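July – afternoon, Leite bench

Back on after lunch. Mona task list is still the one from the spring, with my scribbles on it. Goal for today was 384 good episodes of the soft goods set. Did not get there. More below.

Morning first. Left arm would not home. Power cycled twice, same thing, then found the e-stop half pressed. Lost most of an hour. Please check the e-stop BEFORE you start pulling cables, it is on the setup sheet now, line one.

Calibration of the wrist camera redone 10:40. Old file kept in the same folder with _old on the end. Don't load it by accident like I did.

Counts as of the noon sync:
total episodes on disk 1231
kept after review 900
pushed to Hutier 766

The gap between kept and pushed is the upload stalling again, not bad data. Restarted it with the smaller batch size and it is moving. Will look again before I leave. If it says "complete" check the file sizes anyway, last time it said complete and half of them were zero bytes.

Review notes – what got thrown out and why
– operator hesitates over the object for ages then grabs. Model learns to hover. We saw exactly that in the Ratosier run, arm just parked above the target like it was thinking
– start pose not reset between takes. Biggest pile by far
– instruction text doesn't match what was done ("put the fruit in the dish" and the operator moves the dish). Relabel if the motion is clean, otherwise bin
– grip closed on nothing and operator stopped recording right away. Keep recording! Retries are useful, we have hardly any

Changed the teleop gain down a notch for the cloth stuff. Feels slugish at first but the jerk at contact is much smaller on the plots. Leave it there for rigid objects too until somebody has a reason to change it. Want to compare both settings on one task, same operator, same morning.

Also switched table covers between blocks. The early episodes were all on the bare bench and the Ratosier policy fell over as soon as there was a pattern under the objects. So cover changes every block now, write which one in the metadata, field is called surface (not "table", which is something else and I have already typed it wrong twice).
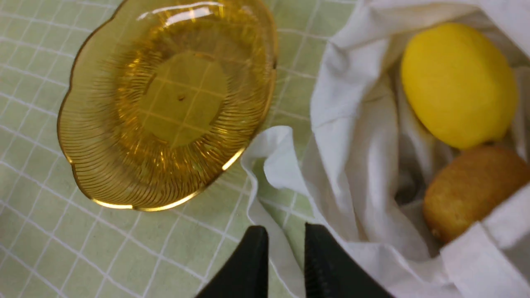
Bag tasks are the slow part. Thin fabric is never in the same place two takes running, and the height of the edge is what the operators misjudge from the wrist view. With the flap lying out on the green grid cloth, edge curled, like this, the fingers want to be open either side of the edge and low before closing. Come in too high and you pinch air. Lemon and kiwi stay in the bag for the flap takes, no fruit moves in that block. Amber dish off to the left is a distractor there, don't touch it, and vary where it goes. Glass is see-thru so the grid lines come up through the base, good hard case for the segmenter, want more of those.

Still to do
– relabel the dish/fruit mixups
– reset script should refuse to start if arm is off the start pose. Half written, on my branch
– ask Hutier side whether they want failed grasps as a separate split or mixed in
– more cloth takes under the evening lights, all of ours are daylight so far
– new finger pads, order went in, no date yet

5:15 upload still going. Leaving the machine on, don't close the lid.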